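Koppel 3 - assembly sequencing software

Koppel plans and runs multi-step assembly jobs on a single robot arm. You list the parts and where they go, and Koppel works out the order, the grasps and the approach paths. Operators can edit any step - no code needed.

Desktop tower cell running Koppel, Monditz workshop 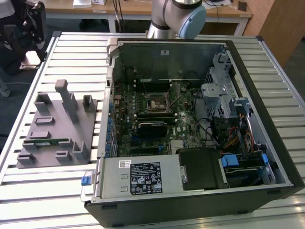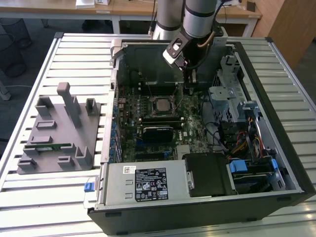
What's in the licence
- Task planner and path checker
- Part localiser for colour cameras
- Library of 45 grasp templates
- Log viewer, stores the last 200 runs

Ordering
Licences cover 3 workstations. Contact Liis Venckus at our Gollemside office.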